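Gunero and the Great Frame Mixup

July 3, 2023

I spent the long weekend teaching a simulated arm to put a well plate down, and it has been a humbling experience. The planner, Gunero, was written by me, so there's no one else to blame. 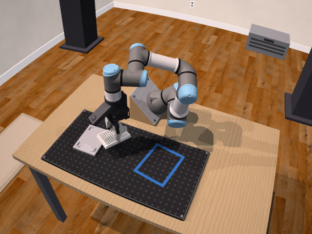
The bug was a transform applied twice. Every goal pose inherited the tilt of the base mount, then inherited it again for good measure. Noreen Afridi spotted it over coffee in less time than it took me to describe it.

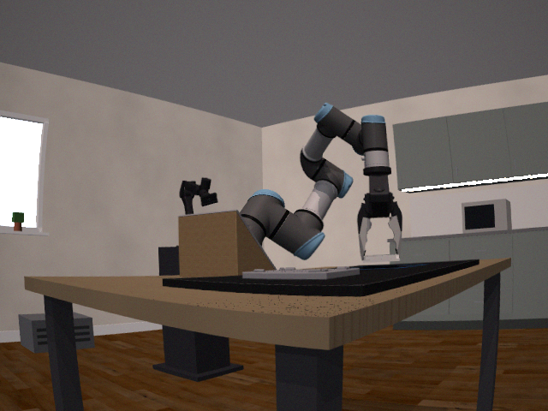
Torkis, my collision checker, had its own opinions. It rejected 27 grasp approaches in a row as unsafe, with the fingers spread open over the black tray and nothing between them. I'd padded the gripper mesh in metres instead of millimetres.

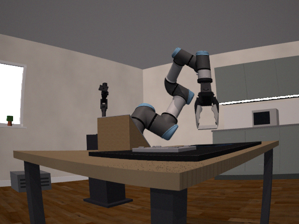

2 min read

With the units sorted, I reran the whole batch: 2231 plans, 1946 of them valid. The rest mostly die at the wrist, where my joint limits are more of a polite suggestion.
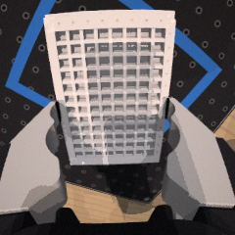 Next up is the pose estimator, which still favours the plate being turned end for end. I've promised Noreen a working version by September. I didn't say early September.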